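Gurkero cell at Jimholm back in service with new pad schedule

Fodedham, Monday, August 12, 2024

The two-arm tableware cell at the Jimholm test kitchen has returned to daily running after a rebuild of its inspection routine, the maintenance office said. The cell, which runs Gurkero control software, racks and unracks cups and mugs on a tabletop and had logged 3,610 operating hours by the end of last week.

Padding on the gripper fingers is now checked every 300 cycles. The old schedule called for a check once per shift, and a worn pad in December let a finger scrape a rack bar. "The rubbing shows first on the outer face and the lower edge," said Paraschiva Bratu, who leads maintenance on the cell. "If fibers are pulling loose there, we note it and order the pad. If the tip is affected – we stop and change it."

Inspection is done through the wrist camera with the fingers held apart over the table. Technicians compare the left and right tips, then look over the cable on the opposite arm for slack. A finger change is followed by a new zero position for both jaws and a slow pass along the rack.

Liam Ó Flaithearta of Gilmartin, which supplies the pads, said 271 sets have gone to the site so far. A denser covering is due for trial in December. The tablecloth stays on during service, and the rack is left in its working position.

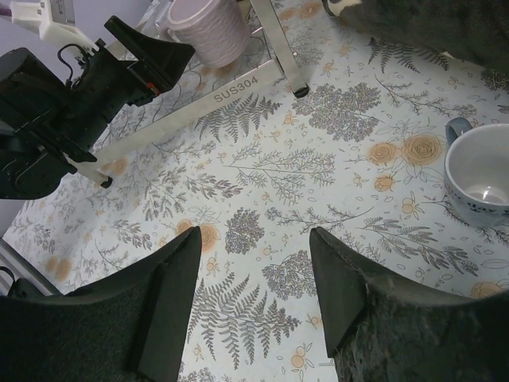
Wrist camera view of the padded fingers, with scuffing and frayed fibers on the right one. The other arm's gripper is at upper left, by the steel rack.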